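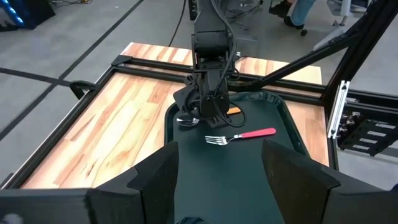
The Trustitz bench frame is a bolt-together rail set for mounting two small arms on a wooden tabletop you already own. It was drawn up and first assembled in a shared workshop, and it is sold as a kit of cut rail, hardware and a printed drawing. The rails are black aluminum extrusion, and accessories attach anywhere along them without drilling the wood. The clamp at the left edge of the table grips the frame itself, and the black diagonal strut on the right takes up no room in the part of the table where the tray and flatware sit.

Part number: 2453
Rail: black aluminum extrusion, ends tapped
Rail slots accept: M5 T-nuts
T-nuts supplied: 64
Tool required: 4 mm hex key (not supplied)
Tabletop: solid wood or butcher block, not supplied
Arms, grippers, controllers: not supplied
Assembly: two people

What is in the box

Top rails and side rails, corner brackets, T-nuts and screws, and the drawing. Diagonal struts are listed separately as the strut pair. The drawing is revision C. Kits shipped before November have revision B, which shows the side rails mirrored. The parts are the same in both, and a corrected sheet is available on request.

Tabletop requirements

The top must be flat and square before the rails go on. The rails follow the wood, so a top with a twist in it will give you a frame with a twist in it. Check the diagonals with a tape and plane or shim as needed. Oil finishes are fine. Let the finish cure fully before tightening the side rails, or the brackets will mark it. Do not use a hollow-core door. Walid Yammine tried one on the second prototype, and the brackets crushed the skin at the first full-speed move.

Arm mounting 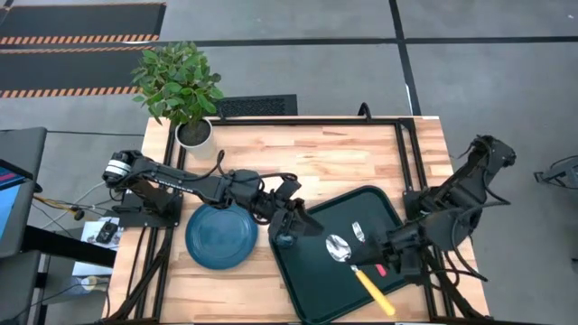 Each arm mounts at its own side of the table and works toward the middle. The base plates slide along the rail until the screws are tightened, so spacing can be set after the arms are in place. Set spacing with the arms at the longest reach you intend to use, then check it again folded. With the left arm stretched out level and the right arm folded up tall, both grippers reach the dark green tray, and the round plate still has a place on the wood between the tray and the left rail. If the two grippers cannot both reach the object you care about most, move the bases before you touch the software.

Tighten the base plate screws in a cross pattern. Recheck them after the first hour of running and again after the first 60 hours. Thread locker is not recommended, as you will want to move the plates.

Cable routing

Leave enough slack at each joint for the full range of travel, and move the arm through that range by hand with power off before tying anything down. Cables tied too short will pull at the connector. Cables left too long will droop into the work area when the arm folds. Nimal Liyanage's routing notes are printed on the back of the drawing and apply to most small arms with external wiring.

Keep power and signal runs on separate rails where possible. The slots will hold a flat cover strip, which is sold by the length.

Known limits

The frame raises a border around the work surface. A low approach from outside the rails is not possible, and the lower links of some arms will touch the rail at extreme angles. Set a software stop for this.

Stiffness depends on the table. On light legs the whole assembly will sway when both arms stop together. Adding the strut pair does not cure a weak table.

Corner brackets supplied with the kit are right angle only. Afia Agbeko keeps a drawing for a trapezoid top, but it has been built once and is offered without support.

Accessories

Strut pair, black, with end brackets
Rail clamp
Slot cover strip
Base plate, blank, for drilling to your own arm pattern
Base plate, drilled; send the hole pattern with the order

Spares and questions

Screws and T-nuts can be bought singly. Rails can be cut to a different length, but cut rails are not returnable. For hole patterns write to Doaa Salem at the Trustitz bench, and include the arm model and a dimensioned sketch of the base.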